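Subject: Re: [tracking-users] Pose dropouts on the right-hand device after the July release

Dear colleagues,

Thank you to Cedby for the report on Thursday. The original message is quoted for those who joined the list recently.

> Since moving to the July release we lose the pose of the right
> device for up to 30 frames when the wrist is turned inwards. The
> left device is not affected. Is this a known fault, and should
> the recordings be discarded?
>
> Nasrin Khosravi
> Cedby

The fault is known and has been reproduced by the Silix tooling group. When only one face of the marker cube can be read, the solver may return two poses that fit the image equally well. The previous release kept the pose nearer to the last accepted one. The July release rejects both and reports a dropout.
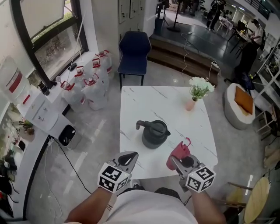 Recordings should not be discarded. The raw video is complete, and poses can be computed again once the corrected package has been installed. Sites should run the replay tool with the "keep-nearest" option set and compare the new log with the old one. In our test set of 1,544 episodes, 5 still contained gaps after replay, and these have been marked for manual review.

A separate question was raised by Ededton concerning cloth tasks. The wrist view is handled by a different module and does not depend on the cubes. 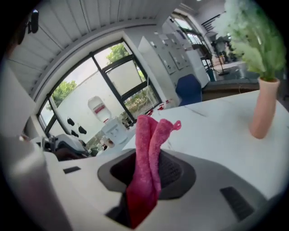
The grasp detector for soft items therefore remains at version 2 and no change is required. Sites which have altered the crop settings for the wrist view are asked to restore the default values before sending logs, as altered crops cannot be compared between sites.

The corrected package will be placed in the usual folder. Please direct further reports to this list and include the solver log.

Yours faithfully,

R. Urbonaitė
Silix tooling group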